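**Kleiderkammer: Sommerware ist da, Winterware geht ins Lager**

seit April sind die Annahmetage wieder gut besucht, und inzwischen kommt fast nur noch Sommerkleidung. Die Wintersachen haben wir in 28 Kartons verpackt und nach Stestgate gebracht, wo uns die Spedition Kramer einen trockenen Lagerraum überlässt. Wer noch Mäntel oder gefütterte Stiefel abgeben möchte, wartet damit bitte bis zum Herbst. In Avomden ist dafür kein Platz mehr.

Gebraucht werden zurzeit vor allem kurze Hosen und T-Shirts in Kindergrößen, Sandalen ab Größe 28 und leichte Schlafanzüge. Herrenhemden haben wir genug. Bei Badesachen nehmen wir nur ungetragene Stücke mit Etikett an.

Noch einmal zur Abgabe: Die Kleidung muss gewaschen und trocken sein. Taschen bitte leeren, Reißverschlüsse schließen, Schuhe paarweise zusammenbinden. Mehr als vier Beutel pro Haushalt können wir an einem Tag nicht durchsehen. Beutel, die nachts vor der Tür abgestellt werden, sind am Morgen oft durchnässt und müssen entsorgt werden. Das kostet uns im Monat rund 40 Euro an Müllgebühren.

Neu ist die Ordnung an den Ständern. Bisher lagen kurze Hosen gestapelt in Kisten, und nach einer Stunde Ausgabe war alles durcheinander. Jetzt hängen sie auf Bügeln. Hosen mit Gummibund rutschen von glatten Bügeln leicht herunter. Am besten hält es, wenn der Bund ein Stück über den Bügelarm gezogen wird und sich dort spannt. Das Größenschild soll vorne zu sehen sein. Leere Bügel bleiben auf der Stange, damit beim Nachhängen niemand suchen muss.
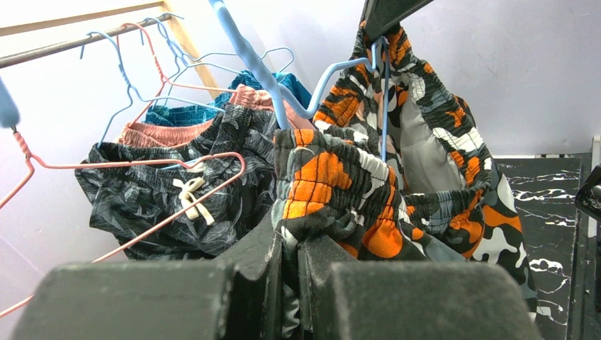 *Foto: Kleiderkammer Avomden*

Gemusterte Hosen, auch Camouflage, hängen wir nicht mehr getrennt von den einfarbigen. Sortiert wird nur nach Größe. Wer beim Anprobieren merkt, dass etwas nicht passt, gibt das Stück bitte mit Bügel am Tisch ab und hängt es nicht selbst zurück.

Bügel können wir weiterhin brauchen, am liebsten solche für Kinderkleidung. Auch Draht ist willkommen, solange er nicht verbogen ist.

Die nächste Ausgabe in Avomden ist am 3. Juni, Einlass wie gewohnt über den Hof. Die Außenstelle Sindstead bleibt wegen Malerarbeiten 7 Tage geschlossen, der genaue Zeitraum hängt dort an der Tür aus.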